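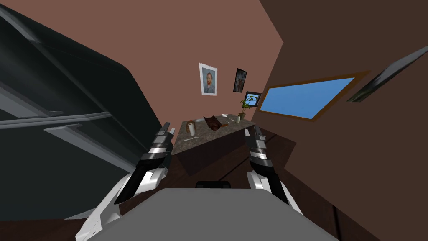 The practice kitchen in the simulator, tilted head view, both grippers open.

So the garage robot still has no hands. The gripper parts for the left arm are sitting in a shoebox on my bench, and the right arm is clamped to a sawhorse waiting for a shoulder bracket I've now printed 7 times (the first one cracked when I looked at it, the last one is fine except it's for the wrong shoulder). What I do have is the simulated version, and that's where all my evenings have been going.

I'm calling the robot Floden. It's two arms on a flat-topped body, and the idea is that someday it clears my kitchen counter after dinner. Oliwia Kozłowski from the shared workshop helped me get the model loading properly, and she was very patient about it considering I had the elbow joints bending backward for most of an afternoon. She's also the one who talked me into building a whole kitchen around it. I wanted a gray box and a cube to pick up! She said a cube would teach me how to pick up cubes.

She was right, annoyingly. The new counter has a paper towel roll, a paper bag, a plant, a small white dish and some other clutter, and I put art on the walls while I was at it. Did the robot need a Van Gogh style portrait? No. Do I like it there? Very much.

Anyway, forks. I picked the fork as my first real object and I regret it a little. It's thin, it tapers, and if your wrist angle is a bit off the fingers close on nothing and you get to watch a very confident robot lift air.

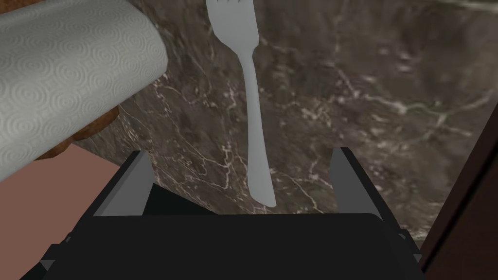 My early runs were all aimed at the head of the fork, where there's more to hit, and it kept spinning out sideways. Going for the handle is better. I also slowed the last stretch of the approach way down and made the script wait before closing, which looks silly and fussy but it stopped the bumping. I've set myself a target of 100 tries in a row with the same settings before I change anything else, and I'm not there yet — I keep fiddling with the finger speed and having to start the count over.

The wrist view is what I use for all of this. The head view is good for checking where the arms are in the room, and pretty hopeless for anything the width of a fork handle.
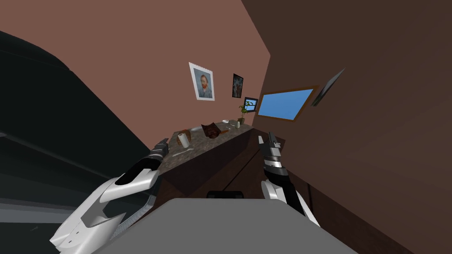
Same kitchen from the head view, with more of the counter showing.

Next job is the paper bag, which I'm a bit scared of. My bag model doesn't squash, so whatever I learn there will only half carry over to a real one. Oliwia thinks I should skip it and do the bowl and the cup first, and I'll probably listen this time.

And I do need to reprint that bracket. Mirrored, this time. If the shoulder goes on without a fight, I'd like to have one real arm moving by November, even if all it does is wave at the car.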